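4.3 Grasps scored as successful that were not

The headline figure for the Ullwood policy in the pick-up task is 313 attempts with a high rate of success, as scored by the simulator's own check. We did not trust that figure, and this section explains why. The check was inherited from the Cassim task set with no changes. It marks an attempt as a success if the target object is more than 10 cm above its starting height at any step in the run and if any part of either hand is in contact with it at that step. No part of the check asks how the object got there, or whether it stayed there afterwards.

For mugs and boxes this is probably good enough. For thin, flat objects on soft furniture we think it is close to useless. A book lying on a mattress gives the fingers almost nothing to close on. A person would slide it to the edge, or press down beside it and work a fingertip under the cover. The policy did neither in any run we watched. It brought the right hand in low from the side, closed, and hoped for the best.

We replayed every attempt in which the target was a book and the surface was a bed, daybed or sofa. There were 141 of these. Unathi Coetzee went through the replays at quarter speed without seeing the simulator's score, and sorted them by what the hand did to the book. The scores were added only after the sorting was finished. Figure 6 is taken from one of the daybed rooms in the Lesolstead layout, in the last part of the reach.
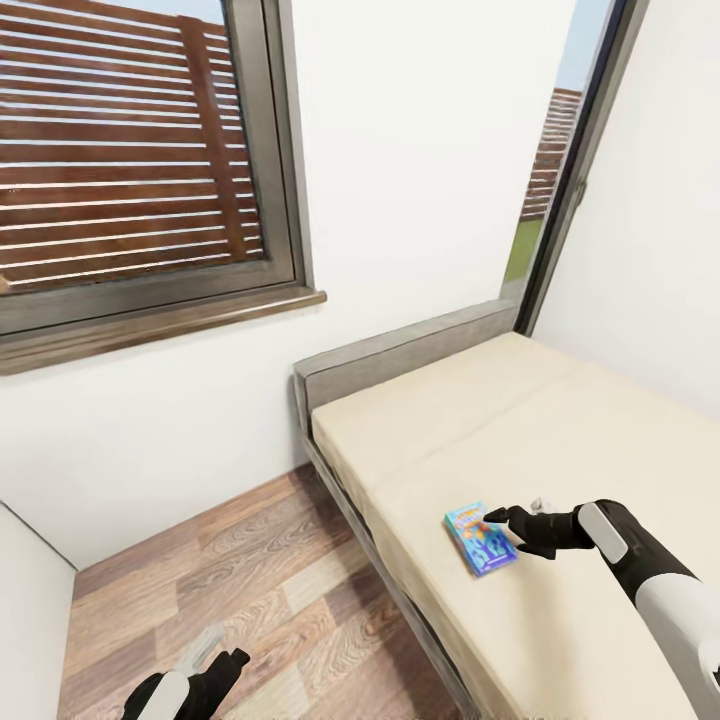

Figure 6. Simulated daybed room, Lesolstead layout. The right hand is beside the book with its fingers extended towards the cover; the left hand is partly in view at lower left.

The fault shows up after this point in the reach. When the lower fingers are pushed into the mattress, the simulator allows them to sink a small way into it before the contact solver objects. The mattress is drawn with creases and shading that suggest something soft, but for the physics it is a rigid slab with a forgiving contact setting. Once a fingertip is inside the slab and the hand closes, the solver has two overlaps to settle at once, finger against mattress and finger against book. It settles them by pushing. The book is the lightest thing involved, so the book moves.

In the mild cases it jumps a little and lands flat again, and the policy gets another try. In the worse cases it leaves the mattress at speed, passes the height limit with one finger still brushing its edge, and is scored as picked up. We found several runs in which the book finished on the floor, with the hand closed on nothing, and the score was a success. One cannot blame the policy for this in any simple sense. It was rewarded for these outcomes during training and it learned to produce them. In later checkpoints the hand presses down harder before closing than it does in early ones, which is what we would expect if the fault had become part of the skill.

The developers of the task set have described such events as rare and as having little effect on rankings. We could not find the evidence for either claim. The supporting note reports a test on rigid tabletops only, where a finger meets a hard contact setting and the overlap barely occurs. To carry that result over to beds and sofas is, in our view, a guess.

We then changed the check. The new version asks that the book be held above the surface for 100 consecutive steps, with contact on two opposing sides, and that no finger has been inside the furniture by more than a small margin during the closing phase. With the same policy, the same rooms and the same random seeds, most of the book attempts that had been scored as successes were now scored as failures. The attempts on mugs and boxes hardly changed. The drop is therefore unlikely to come from the new check simply being strict across the board, although we accept that the two-sided contact rule is harder on flat objects than on tall ones, and that some honest but clumsy grasps will have been thrown out with the rest.

A second matter concerns the arm. In the runs where the book was thrown, the force reported at the wrist rose sharply for a few steps and then fell away. The logging code smooths this signal before saving it, so the peaks are missing from the released logs and can only be seen by running the attempt again. On a real arm a peak of that kind would, we assume, trip a safety stop, or else damage a finger. The Melldale transfer report treats the smoothed logs as proof that the policy stays within safe limits. We do not think the logs can bear that weight. They show that the average force was modest, and a modest average tells us very little about a short, hard push into a bed frame.

It may be objected that a real mattress gives way, so that the fault would vanish outside the simulator. Perhaps it would. But a mattress that gives way also changes the grasp. The book tilts towards the pressed-down spot and slides under the fingers, and the policy has never met this because the slab it trained on does not bend. We see no reason to suppose that a habit learned from one kind of wrong contact will turn out to be harmless under another. We have not tested it on hardware, and as far as we can tell neither has anyone else who reports results on these rooms.

There are limits to what we can say. The sorting was done by one person, and a second reading would be welcome. The line between a book that was thrown and a book that was lifted badly is not sharp — in a handful of replays the fingers caught the cover on the way up and held it, and we left these as successes under both checks. We also looked at one policy only. Others trained on the same rooms may have found the fault less useful, or may lean on it more. Until scores for flat objects on soft furniture are reported under a check that looks at the hold as well as the height, we would advise readers to leave them out of any comparison. Section 4.4 repeats the exercise for folded cloth, where the check fails in a different way.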